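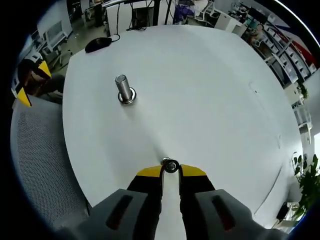
Section 4: Sorting and putting together the bolt sets

Okay, if you've come straight from Section 3 you should have a cleared table and the hardware pouch still sealed. Don't open the pouch yet! I know, I always want to tip it out right away too, but read through to step 4 first. It'll save you crawling around on the floor.

The Plencombe side rack hangs on four bolt sets, and each set is a bolt, a washer and a nut. You'll put all of them together dry on the table before anything goes near the rack. I've built this rack more times than I care to admit (two of them in my own garage), and sorting at the table first is the one part I never skip.

What you need for this section

The hardware pouch
A table with a smooth, light-colored top
The flat wrench from the Sereck tool roll
A small dish or jar lid
A soft cloth

About the table. Any table works as long as it's level, but small gray metal parts are so much easier to find on white than on dark wood. If all you have is a dark one, lay an old pillowcase over it and pull it flat. A round table is fine too, and I kind of like it, as you can work your way around instead of reaching. Just keep everything well in from the edge.

4.1 Laying out the parts

1. Wipe the table with the cloth. Crumbs and grit get into threads.

2. Move anything with a cord to the back, or off the table altogether. A mouse cable can sweep a whole row of nuts onto the floor in one go.

3. Put the dish in the middle of the table.

4. Cut the pouch across the top, not down the side, and tip it into the dish slowly.

5. Take out the bolts and lay them down in a row, heads to the left.

6. Put one washer and one nut next to each bolt. Whatever is left in the dish is your spares.

Note: Pouches marked Irkau have two washer sizes in them. Use the larger ones in this section. The small ones are for the shelf clips in Section 6 and they really do look alike until you put one on top of the other, so go ahead and do that if you're unsure.

Note: If you're missing a part, stop and look under the table, then inside the pouch (nuts love to hide in the bottom seam). The part number for a complete replacement pouch is 1275. You can't order single nuts, sorry.

4.2 Checking the threads

You can do this with your fingers in a couple of minutes.

1. Pick up a bolt and look along the shaft. The threads should run clean from end to end. A bit of oil is normal. A flattened spot is not.

2. Set a nut on the end of the bolt and turn it backward, to the left, until you feel a tiny click or drop. That's the two threads lining up.

3. Now turn it to the right. It should spin on easily for the first few turns with no wrench.

4. Run it halfway down, then back it off and put it down next to its own bolt.

5. Do the same with the other sets.

Caution: Never force a nut that goes on crooked. Back it off, find the click again and start over. A crossed thread ruins the nut and usually the bolt with it, and then you're waiting for a new pouch.

If a nut sticks on one bolt, try it on another before you blame it. I keep the bad parts in a separate jar lid so they don't sneak back into the row.

4.3 Standing the bolts

Standing the bolts up is handy when you're getting ready to lower the crossbar over them, and it also shows you in a second if a washer is sitting wrong.

1. Lay a washer flat on the table.

2. Stand a bolt upright with the washer at its base, threads showing. Let go gently. If it wobbles, take it off and wipe under the washer.

3. Set the nut down on the table a little way off, flat, with the hole facing up. Give yourself enough space to pick it up without knocking the bolt over.

4. Repeat for the other sets. Leave a hand's width between them – more if your table isn't very steady.

5. Crouch down and look across the tabletop. All the bolts should stand straight and come to the same height. The long bolts measure 38 mm. If you find one at 34 mm, it belongs to the foot bracket, so swap it out now.

Note: A lamp off to one side is a big help. The shadows make a leaning bolt pretty obvious, and you'll spot a stray nut across the table much sooner.

Caution: Small parts are a choking hazard. Keep kids and pets out of the room until the spares are back in the pouch and the pouch is shut. And please check the floor before anyone walks through in bare feet.

4.4 Picking up and placing the nuts

Fingers do the job for most people. If yours are big or a little stiff (mine are both in winter), tweezers with soft tips work well too.

1. Hold the nut by two opposite flat sides, never by the corners.

2. Lift it straight up.

3. Bring it over the end of the bolt and keep it level.

4. Lower it until it touches, find the click, then turn it on by hand.

5. Stop after three full turns. Save the wrench for Section 5, once the crossbar is in place.

If you drop one, put your hand flat on the table first and then look. Nuts roll on their edges and a hand stops them nicely.

4.5 If you need to take a break

Put each set together loosely, washer first and then the nut, and stand them in the dish. Fold the pouch over the spares and tape it. Write "Yan" on the tape if you're building the wider Yan version, as its spares are a different length and mustn't end up in the same drawer.

When you're ready to go on, take the nuts off again, leave the washers where they are and turn to Section 5, Fitting the crossbar.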